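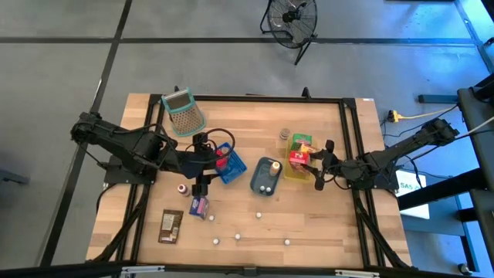

Figure 3. Table with sorting containers: yellow bin, dark tray and blue basket.

4. Setting up the sorting table

This section explains how to prepare the table before small packages are sorted into the containers. Please read all steps once before you begin. The same layout is used in Prurnby and in Vurnurville, so a person who learned it in one place can work in the other.

4.1 Preparing the tabletop

1. Wipe the wooden top with a cloth that is only a little damp. Wipe along the strips of the wood, not across them.
2. Let the top dry for 5 minutes.
3. Check that nothing is left under the black rails. Small caps and paper pieces like to hide there.
4. Check the white label at the far right corner of the tabletop. If it is coming off, press it down again. Do not cover it with tape.

CAUTION: Do not use oil or wax on the top during the working period. Light boxes slide on a fresh oiled surface. Oiling is done one time per year, in April.

4.2 Placing the containers

1. Put the translucent yellow bin on the right part of the table. It takes boxes and soft packages.
2. Put the dark gray-blue tray to the left of the yellow bin. It takes bottles and small round pieces.
3. Put the bright blue basket farther left. It may stand at an angle.
4. Keep small jars outside of the yellow bin, near its upper left corner. A jar inside the bin can be hit by a falling box.

NOTE: The Gastis yellow bin and the Akl yellow bin have the same outside size, but the Akl bin has a lower wall. With the Akl bin, do not stack the boxes.

4.3 Loading the yellow bin

1. Begin with the far end of the bin and come nearer with each item.
2. Put hard boxes at the ends and soft packages in the middle.
3. A box may lean to the side if it does not stand by itself. Its printed name should stay readable from above.
4. Do not put more than 7 items in the bin.

4.4 Loading the tray

1. Close the cap of every bottle by hand before it goes on the tray.
2. Stand the bottle at the upper right of the tray.
3. Lay small round pieces side by side at the near end.

CAUTION: A bottle that leaks must be taken away at once. Dry the tray completely, also in the rounded corners, before it is used again.

4.5 Before you leave the table

Write the number of sorted items on the sheet. When the total on the sheet comes to 2,000, exchange the tray and the basket for clean ones and start a new sheet. Damaged boxes are not counted; they are written in the last column, with a short remark.

For cleaning of the containers, see section 5.

Last changed: 16/06/2026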